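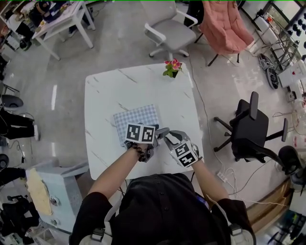
*La petite table au plateau blanc veiné de gris, avec la plante à fleurs roses.*

1/ Bonjour à tous. Nous mettons en location notre appartement de Wenddale, dans la résidence Grunedel. Il fait 60 m², au deuxième étage, sans ascenseur.

2/ Il y a 2 chambres. La plus grande donne sur la cour, elle est très calme. L'autre est du côté de la rue Ineck, où passe le bus 42.

3/ La cuisine a été refaite en octobre 2020. Le chauffage est collectif et il est compris dans les charges.

4/ On m'a demandé si les animaux sont acceptés : oui, un chat ou un petit chien.

5/ L'appartement sera libre en décembre. Les visites se font par l'agence Kaczorowski, référence 2969. Je vous prie de ne pas sonner chez les voisins, merci beaucoup.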